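Handout 9: Approach, Clearance and the Wrist View
Course notes, simulated manipulation module
Last revised 2022-05-06

Read before the lab. Sections 1 to 3 are assumed in the lab sheet and will not be repeated there. Section 6 is needed only by groups doing the Clenda project option.

1. Where this fits

Handout 8 ended with the arm able to reach a commanded pose in free space. The remaining weeks deal with poses that are not in free space. The scenes are the furnished rooms in the Gidau set, which contain cabinets, tables, mats, steps and other large fixed items. The small items your group is asked to pick up are loaded separately by the task file, and a scene opened without a task file has none of them.

The controller is unchanged. What changes is the information it is allowed to use. In handouts 1 to 8 you read object positions straight from the simulator state. From now on that call is disabled in graded runs. You may use joint angles, the gripper opening and the wrist view. You may still read the full state while debugging, and you should, but take the call out before you submit. The grader does not remove it for you. It stops the run and records a zero for that trial.

2. Frames and names

Four frames are used in these notes.

World: fixed, z up, origin at the room marker.
Base: fixed to the robot base. Equal to world only in the first two practice rooms.
Tool: origin midway between the fingertips, z pointing out along the approach direction, x running from one finger to the other.
View: fixed to the wrist camera, behind the tool frame and offset from it.

The tool and view frames are rigidly connected. The transform between them is in the robot description file and does not change when the fingers open or close. Groups regularly recompute it from the joint angles on every step. The answer is right but the loop is slower, and a sign error in that code is hard to find.

Note that x in the tool frame is the finger axis. In the older Galli description file the finger axis was y. If you are reusing code from a previous term, check this first. The symptom is a gripper that arrives at the right point turned a quarter turn.

3. The approach in three stages

Every graded motion is split into three stages. The split is required, and the log must show the stage number.

Stage 1, transit. The arm moves from its start pose to a standoff point. The standoff is 200 mm from the target along the approach direction. Full joint speed is allowed. Nothing may be within the swept volume of the arm.

Stage 2, advance. The tool moves in a straight line from the standoff toward the target. Speed is limited to 70 mm per second at the tool origin. Orientation is held. The fingers are at full opening from the first step of this stage to the last.

Stage 3, close. The tool is stationary and the fingers move. If the finger force does not rise before the fingers meet, the grasp is logged as missed and the arm returns to the standoff.

Do not merge stages 2 and 3. A moving tool with closing fingers can do well on an easy object and will drag anything flat or light along the floor. The grader treats finger motion during stage 2 as a fault.

4. Reading the wrist view

The view from the wrist always contains part of the gripper. The housing lies along the bottom edge and the two fingers rise from it, and their position in the image depends only on the opening. This makes them useful as a reference. At full opening, the space between the fingers is the region you are steering, and whatever is visible there lies somewhere along the approach direction. The view by itself does not say how far away it is.

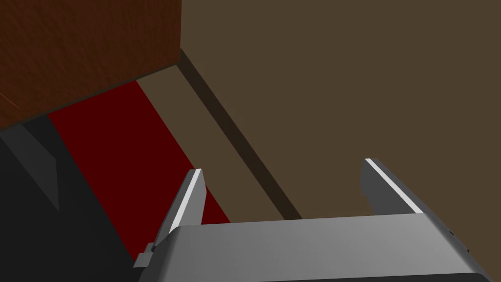

One group wrote back on the course board that the open gap is a poor guide near furniture, and that they had twice judged the line clear and then struck a cabinet with the outer side of the housing. They asked whether the check should be done on the full width of the gripper and not on the gap. It should. The gap tells you about the target. Clearance has to be worked out on the outside of the housing, including anything that protrudes from its ends. The outline in the robot description file covers the side tab. The simplified outline in the starter code does not, and is to be used for transit planning only.

With the fingers open and a large wooden block of furniture at upper left, the case to consider is a motion further toward that side. The left finger and the left end of the housing are the parts at risk. The right finger has plain brown surface around it and gives no warning at all. A check that averages over the whole image will report mostly open area and pass the motion.

Three further points on the same kind of view.

Color edges. The dark red strip has crisp, straight borders. An edge detector will return strong lines along it. Strong lines are not evidence of height. A mat and a step can give the same response, and a dark diagonal band between two surfaces can be a baseboard, a raised edge or shadow. Your code has to treat such a line as unknown until a second view from a different position has been taken. If the line moves relative to the surface next to it by more than the plane model predicts, there is a height difference.

Shadow. Regions close to black carry very little information. Do not label them free. In the lab code they get the label unknown, and the planner treats unknown as occupied in stage 2 and as free in stage 1 only if the arm stays above the height limit set in the task file.

Plain surfaces. A large area with no texture gives the matching step nothing to work on. The depth estimate over such an area is filled in from its borders and will look smooth and confident. Check the match count before you trust it.

5. Masking the gripper

Before any processing, the gripper must be masked out of the image. Otherwise the finger edges will be returned as the strongest lines in most views, the bright highlights along the fingers in particular.

The procedure is as follows. Project the gripper outline into the view frame using the fixed transform and the current opening. Grow the outline by 2 pixels. Set the label inside it to self. Pixels labeled self are neither free nor occupied and are skipped by the planner.

Use the current opening and not the commanded one. The two differ while the fingers are moving, and a mask drawn at the commanded opening leaves a thin unmasked sliver along each finger. The sliver is then picked up as an obstacle that sits very close to the tool and follows it everywhere. If your arm refuses to leave its start pose and reports a collision with an unnamed object, look for this before anything else.

A fixed mask image is acceptable for stage 2, where the opening is constant. It is not acceptable in stage 3.

6. Project option: clearance from two views

Groups on the Clenda option replace the supplied clearance check with their own. The minimum version does this:

Take a view at the standoff.
Move the tool sideways along its own x axis, away from the nearest occupied region, and take a second view.
Match line features outside the self mask between the two views.
Fit the dominant plane. Report every line that does not fit it.
Return to the standoff and compute clearance for the full housing outline along the advance line.

The sideways move is itself a motion that needs checking. Use the transit check for it, with unknown regions treated as occupied. If neither direction along x is permitted, back off along z and try again. Give up after the second attempt and log the trial as declined. A declined trial scores higher than a collision and lower than a missed grasp.

Groups that want a comparison can run the Skovitz planner supplied with the module. It reads the full simulator state and is therefore not a fair baseline. Report it as an upper limit, in its own column.

7. Logging

Each trial writes one line per control step. Required fields are step number, stage, joint angles, opening, smallest clearance and the label under the tool axis. Units are millimeters and radians throughout. Save the wrist view at the standoff and at the last step of stage 2. Other views are optional, and please do not upload whole image sequences to the course server. They filled the disk in September and the queue stopped.

Smallest clearance is a signed number. Negative means overlap. Clipping it at zero hides how deep the overlap was, and you will lose marks for it even if the trial passed.

8. Before the lab

Work these through on paper and bring them with you. They are not collected.

Derive the tool-to-view transform from the description file and compare it with the stored one.

For a straight advance from the standoff at the speed limit, find how long stage 2 lasts, ignoring acceleration.

Sketch the housing outline from the approach direction, mark the two points farthest from the tool origin, and state which one governs clearance when the obstacle is on the left.

Explain what the planner does when the label under the tool axis is unknown at the standoff and free one step later.

Reading for the next handout is the section on contact force in the module manual. The finger force threshold used in stage 3 is set there, and the default in the starter code is too low for the heavier task files.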